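January
By the Home Pages desk

There is a bed in nearly every house that nobody sleeps in, or not often, and it fills up the way a kitchen drawer fills up. Ours has a tall wooden wardrobe alongside it, and you would think that having all those shelves within arm's reach would help. It doesn't help one bit! Things come off the line, go down on the floral cover, and stay there until company is due.

I started folding properly after a wet week in Nilavell, where I rented a room above a draper's shop called Diekmann. They had a bed in the window made up with 5 layers, every one of them a different print, and I went home wanting roses under paisley under stripes – and then I had to learn how to look after it all.

Start with whatever is biggest and get hold of the edges before you do anything else.

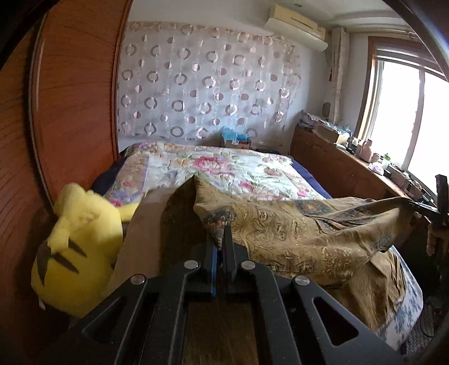
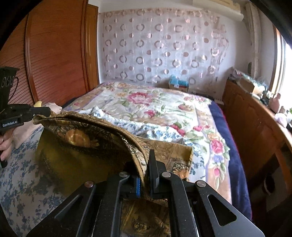
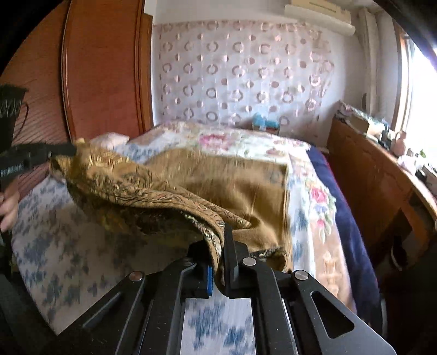 Brown and gold over flowers, a pairing I never tire of.

Once the big pieces are flat, bring the long sides together first, and take your time about it. A heavy patterned cloth wants a loose fold (I go in thirds, then in half), and it likes to sit at the bottom of the pile where it can't topple anything. Anything gathered or ruffled I lay on top, with the trim tucked under so it won't catch on a door.

My own Bereck throw has been folded this way for 8 winters, and the creases still drop out overnight over the back of a chair. For storage I like the plain cotton bags from Jastis, though an old pillowcase is every bit as good and smells of home already. Put the bedding set in one, slip the spare pillowcase in last, and leave the top open a little so the cloth can breathe.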